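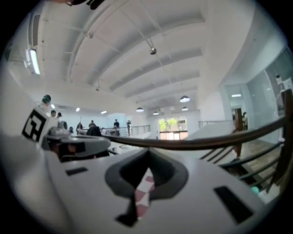 Hamisi Lema wrote to me that a recipe collection without weights is only a collection of wishes, and that I should fix the weights before I add one more soup. I agreed with him, and the version you have now is the result.

# Brurum Home Recipes, data card

Posted in April by the maintainer of the Brurum list

## What is inside

Brurum is a small collection of home recipes in plain text. It holds 900 recipes, written down by people who cook them in their own kitchens. Most are soups, stews, pickles and simple breads. Desserts are few, and I would be glad to receive more.

Each recipe is one file. The first line is the name of the dish, the second line is the number of portions, and after that come the ingredients, one per line. The method begins after an empty line. Please keep this empty line, the import script needs it.

## Fields

name: the name as the cook says it, also if the spelling is unusual
portions: a whole number
weight_g: grams, for every ingredient which can be weighed
source: the notebook or the person
season: optional, one word

For vegetables, weight_g is the weight before peeling. In the older files it was sometimes after peeling, and for cabbage this makes a large difference, because the outer leaves and the core are heavy. 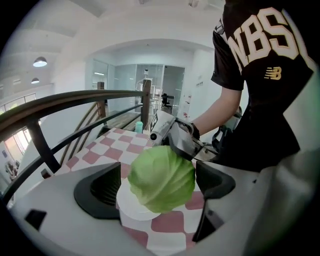 I corrected all the cabbage files by hand on a Sunday and marked them with the word "checked" in the source field. Beets and celery root are not corrected yet. If you calculate salt for fermenting, please use only the checked files. The usual amount in them is 20 grams of salt for one kilogram of shredded cabbage, and the weight is taken after cutting.

## Where the recipes come from

The oldest part is the Zavala notebook, which has nearly all of the pickles. The Stesov part was typed from loose cards, and 11 of these cards have no method, only ingredients. I left them in, with the method field empty. Two cooks sent the same dumpling recipe with different names, and I kept both.

## Known problems

Spoons are not the same everywhere. In the Stesov cards a "spoon" is a soup spoon, and in the Zavala notebook it can be anything. Oven temperatures are in Celsius, but some cooks wrote only "strong oven", and I did not want to guess a number. 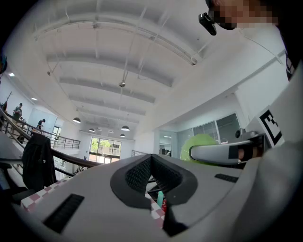
One reader asked if the picnic dishes could have their own folder, as it is hard to find what can be eaten cold. For now, search for the word "cold" in the method. The folders will change with the next version, when the import to Bruluvance is ready.

## Use

You may copy, print and change the recipes. Please keep the source line. Corrections can be sent as a changed file or as a short message with the name of the dish.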